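4.2. Variación léxica en la franja rosa-coral-magenta

Las fichas clasificadas bajo el término genérico «rosa» forman el grupo más heterogéneo del corpus Zastia. De las 1124 fichas analizadas, correspondientes a marroquinería pequeña, estuches y accesorios textiles, este grupo presenta la mayor dispersión de denominaciones secundarias y el menor acuerdo entre anotadores. La Figura 3 ilustra el tipo de superficie cromática que se trata en este apartado.
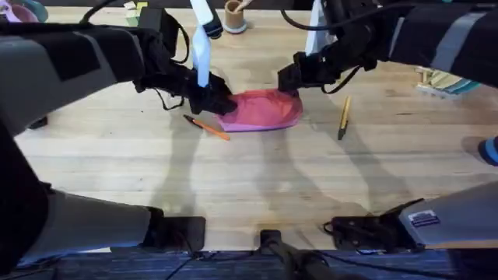
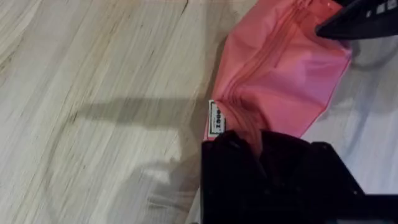

Figura 3. Color rosa sobre madera en dos tomas. En la primera el tono se aproxima al magenta; en la segunda, al coral.

La tarea de denominación se realizó con 300 hablantes de español, repartidos entre los centros de Brirville y Karkidbridge. Cada participante recibió 90 estímulos en orden aleatorio y escribió para cada uno el primer término de color que considerase adecuado para un comprador. No se ofreció lista cerrada. Las respuestas se lematizaron y se agruparon según el protocolo Moschos, con una modificación: los compuestos con adjetivo de intensidad («rosa fuerte», «rosa claro») se mantuvieron separados de los compuestos con sustantivo de referencia («rosa chicle», «rosa palo»), que en la versión original del protocolo se reducen a una sola clase. La fusión de ambas clases ocultaba diferencias de uso que en este corpus son sistemáticas.

El término básico «rosa» aparece como respuesta dominante en la zona central de la franja y pierde terreno hacia los dos extremos. La pérdida no es simétrica. Hacia el extremo anaranjado el relevo lo toma casi exclusivamente «coral», con pocas variantes y un límite bastante abrupto. Hacia el extremo azulado compiten «magenta», «fucsia» y varios compuestos con «rosa», sin que ninguno se imponga en un tramo continuo. «Fucsia» se prefiere para muestras de claridad media y saturación alta, mientras que «magenta» aparece con más frecuencia entre participantes que declararon formación en artes gráficas o impresión. «Salmón» tiene presencia residual y se concentra en las muestras menos saturadas.

El brillo del material introduce un segundo factor. En las muestras satinadas o de acabado brillante, los reflejos elevan localmente la claridad y los pliegues la reducen, de manera que un mismo artículo contiene valores que, aislados, recibirían nombres distintos. Los participantes resolvieron esta ambigüedad de dos formas. La mayoría nombró el valor medio de las zonas planas; una minoría estable escogió el valor más saturado visible, habitualmente situado en los pliegues, y produjo con ello términos más oscuros. Las dos estrategias se mantuvieron constantes dentro de cada participante a lo largo de la sesión, lo que permite tratarlas como variable de sujeto en el modelo descrito en 4.4.

También se examinó el efecto del fondo. Los fondos claros de tono cálido desplazan las respuestas hacia los términos fríos, en la dirección que predice el contraste simultáneo, si bien la magnitud del desplazamiento es pequeña y desaparece en las muestras muy saturadas. Los fondos de veta marcada no difieren de los lisos una vez controlada la claridad media. En consecuencia, la textura del fondo se excluyó del modelo y se conservó únicamente su claridad.

La comparación con las denominaciones asignadas por los vendedores muestra un desajuste previsible. El vocabulario comercial es más amplio que el de los participantes y recurre con frecuencia a referencias florales y gastronómicas («peonía», «frambuesa», «sorbete») que en la tarea experimental casi no se producen de manera espontánea. Cuando se agrupan por zona cromática, sin embargo, 10 etiquetas cubren la mayor parte de las fichas de la franja - el resto son formas únicas o variantes ortográficas. Las etiquetas gastronómicas son las menos informativas: la misma palabra se aplica en el corpus a muestras que los participantes separaron de forma consistente.

No se hallaron diferencias entre Brirville y Karkidbridge en el uso de «rosa» y «coral». Sí las hubo en «fucsia», más frecuente en Brirville, y en «rosa palo», que en Karkidbridge se extiende a muestras grisáceas para las que el otro grupo prefirió «malva». La recogida de datos de Karkidbridge se completó en enero con una pantalla de distinto modelo, calibrada al mismo punto blanco; la repetición parcial de la tarea en el equipo inicial reprodujo ambas diferencias, por lo que se descarta un efecto del monitor. El tratamiento de los términos poco frecuentes se detalla en el apartado siguiente.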